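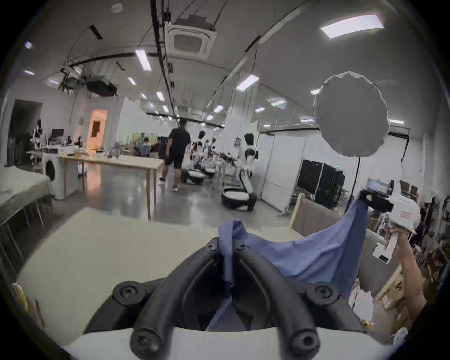
옷을 접는 시간도 살림의 시간이다

10월 | 글: Gralance 독자 기고
인쇄하기 | 이메일로 보내기

한국에 와서 살림에 관한 단어를 많이 배웠습니다. 빨다, 널다, 걷다, 개다, 다리다, 넣다. 제 모국어에서는 이 여섯 가지를 거의 한 단어로 말합니다. "빨래를 했다"고 하면 끝입니다. 그래서 처음에 저는 한국어가 이 일을 참 자세하게 나눈다고 생각했고, 조금 부러웠습니다. 이름이 있으면 그 일이 있다는 것을 다른 사람도 알 수 있습니다.

그런데 몇 해를 살아 보니, 단어가 많은 이 나라에서도 사람들은 세탁기 버튼을 누른 사람에게 "빨래했네"라고 말합니다. 그 다음의 널고 걷고 개는 일은 대화에서 사라집니다. 저는 이 글에서 그중 하나, 개는 일에 대해 쓰고 싶습니다. 작은 주제라고 하실 분이 계시겠지만, 저에게는 오래 생각한 주제입니다.

우리 집은 세 식구입니다. 지난봄에 한 달 동안 빨래를 개는 시간을 부엌 달력에 적어 보았습니다. 한 번에 40분이 걸리는 날이 많았습니다. 수건만 있는 날은 빨리 끝났고, 아이의 양말이 많은 날은 더 걸렸습니다. 세탁기 앞에서 보내는 시간은 그것에 비하면 아주 짧았습니다. 그런데 우리가 돈을 주고 사는 물건은 대부분 그 짧은 쪽을 위한 물건입니다. 더 조용한 세탁기, 더 빨리 말리는 건조기, 한 알만 넣으면 되는 세제. 광고 속의 가족은 건조기에서 수건을 꺼내 냄새를 맡고 웃습니다. 광고는 거기에서 끝납니다. 저는 그 다음 장면을 보고 싶습니다. 그 수건을 누가 갭니까?

건조기를 산 친구가 여럿 있습니다. 모두 삶이 달라졌다고 저에게 추천했고 저도 그 말을 믿습니다. 비가 오는 7월에 방 안에 젖은 바지를 널어 본 사람은 누구든지 믿을 것입니다. 하지만 친구들의 집에 가면 소파 위에 옷의 산이 있습니다. 옛날에는 빨랫줄에 이틀 걸려 있던 옷이 이제 소파에 나흘 앉아 있습니다. 기계가 앞의 일을 빨리 해 주니까 빨래를 더 자주 하게 되고, 뒤의 일은 그만큼 더 많이 쌓입니다. 한 번 입은 티셔츠를 바로 바구니에 넣는 습관도 건조기와 함께 온 것 같다고 한 친구가 말했습니다.

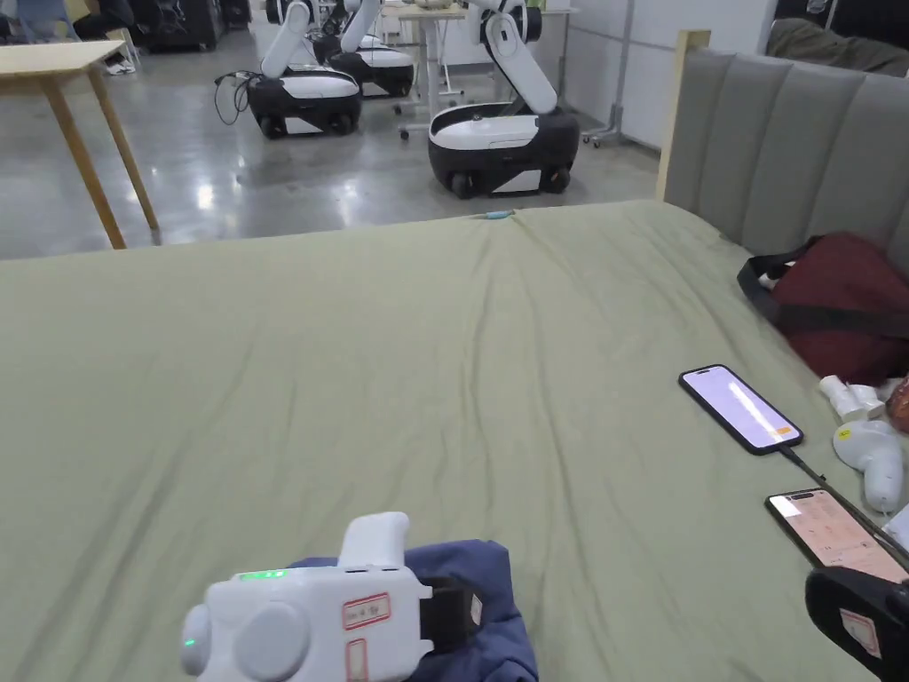

저는 기계를 반대하는 사람이 아닙니다. 제 할머니는 강에서 빨래를 하셨고, 그 시절이 아름다웠다고 말하는 사람을 만나면 저는 화가 납니다. 할머니의 손은 겨울마다 갈라졌습니다. 제가 말하고 싶은 것은 계산의 문제입니다. 어떤 일의 앞부분이 쉬워졌을 때, 우리는 일 전체가 쉬워졌다고 계산해 버립니다. 그리고 남은 부분을 하는 사람에게 "요즘은 다 기계가 하잖아"라고 말합니다. 이 말을 저는 시장에서도 듣고 버스에서도 듣고, 부끄럽지만 제 입에서도 들은 적이 있습니다.

개는 일은 왜 오래 걸립니까

천은 말을 잘 듣지 않는 물건입니다. 그릇은 씻은 뒤에도 그릇의 모양이지만 셔츠는 빨고 나면 모양을 잊어버립니다. 소매가 안으로 들어가 있고, 단추 하나가 다른 옷의 구멍에 걸려 있고, 앞과 뒤를 찾으려면 목의 상표를 봐야 합니다. 사람은 이것을 보지 않고도 합니다. 텔레비전을 보면서, 전화를 하면서 합니다. 그래서 쉬운 일처럼 보입니다. 하지만 여섯 살 아이에게 반팔 셔츠 하나를 개 보라고 하면 이 일에 얼마나 많은 판단이 들어 있는지 바로 알게 됩니다. 우리 아이는 셔츠를 김밥처럼 말았습니다. 저는 그 방법도 괜찮다고 했고, 지금 아이의 서랍에는 김밥이 가득합니다.

게다가 개는 일에는 기억이 필요합니다. 이 양말은 누구의 것인가, 이 바지는 작아졌는가, 이 옷은 내일 입어야 하는가. 회색 양말이 두 사람에게 있으면 발뒤꿈치를 보고 구별합니다. 이런 지식은 한 사람의 머릿속에만 있는 경우가 많습니다. 그 사람이 집을 며칠 비우면 다른 식구들이 전화를 합니다. "내 검은 바지 어디 있어?" 저는 출장 중에 이 전화를 세 번 받았습니다. 세 번째에는 저도 몰라서 모른다고 대답했는데, 바지는 제 여행 가방 안에 있었습니다.

돈으로 계산하면

제가 전에 살던 도시 Minard에는 Warotix라는 작은 빨래방이 있었습니다. 벽에 가격표가 두 장 붙어 있었습니다. 한 장은 세탁과 건조의 가격이고, 다른 한 장은 옷을 개 주는 가격이었습니다. 바구니 하나를 개는 데 그 나라 돈으로 30을 받았고, 세탁만 하는 데는 24를 받았습니다. 처음에 저는 주인이 욕심이 많다고 생각했습니다. 물도 전기도 세제도 쓰지 않는 일이 왜 더 비쌉니까? 나중에 그 가게에서 오후를 한 번 보내고 나서 생각이 바뀌었습니다. 기계는 혼자 돌았고, 일하는 분은 저녁까지 앉지 않고 옷을 갰습니다. 그 가격표는 제가 본 것 중에서 살림에 대해 가장 정직한 종이였습니다.

집 안에는 그런 가격표가 없습니다. 저는 식구끼리 돈을 주고받자고 주장하지는 않습니다. 다만 가격이 없는 일은 말로라도 세어 주어야 합니다. 누가 그 일을 했는지 아는 것, 그것이 시작입니다.
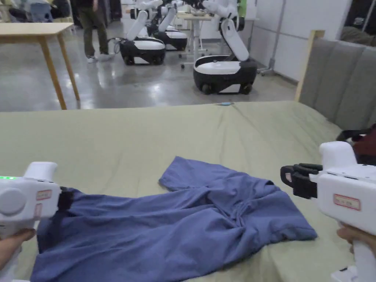

덜 개는 방법, 같이 개는 방법

제 의견을 읽고 "그러면 안 개면 되지 않느냐"고 하시는 분이 있을 것입니다. 맞는 말씀입니다. 저도 속옷은 이제 개지 않습니다. 상자에 그냥 넣습니다. 잠옷도 그렇게 합니다. 모든 옷을 가게의 진열대처럼 만들어야 한다는 생각은 어디에서 왔는지 모르겠지만, 그 생각을 지키느라 저녁을 다 쓴 사람이 많습니다. 옷 정리 잡지에 나오는 옷장은 예쁘지만 그 옷장에서 매일 아침 급하게 양말을 꺼내는 사람은 잡지에 나오지 않습니다.

옷의 수를 줄이는 것도 방법입니다. 저는 Sqalli 매장에서 세일을 할 때마다 비슷한 줄무늬 셔츠를 샀고, 결국 줄무늬 셔츠만 한 서랍이 되었습니다. 살 때에는 그 옷을 앞으로 몇 번 개야 하는지 생각하지 않습니다. 좋아하는 셔츠 하나를 오래 입으면 아마 1000번은 개게 될 것입니다. 그렇게 생각하니 가게에서 손이 조금 느려졌습니다.

그래도 개야 하는 옷은 남습니다. 우리 집에서는 저녁을 먹은 뒤에 빨래를 침대 위에 모두 쏟고 세 사람이 같이 갭니다. 자기 옷은 자기가 개고, 수건은 먼저 끝난 사람이 갭니다. 수건을 피하려고 일부러 천천히 개는 사람이 생겨서 한동안 다투었습니다. 남편과 저는 수건을 접는 방향도 다릅니다. 저는 세 번 접고 남편은 반으로 두 번 접습니다. 이 문제는 아직 해결하지 못했고 욕실 선반에는 두 가지 모양의 수건이 같이 있습니다.

제가 독자 여러분께 부탁하고 싶은 것은 크지 않습니다. 오늘 서랍에서 꺼낸 옷을 누가 갰는지 한 번 생각해 보십시오. 자기가 갰다면 다행입니다. 다른 사람이 갰다면, 다음 빨래가 마를 때 그 옆에 앉아서 양말의 짝부터 찾아 주시기 바랍니다.

인쇄하기 | 이메일로 보내기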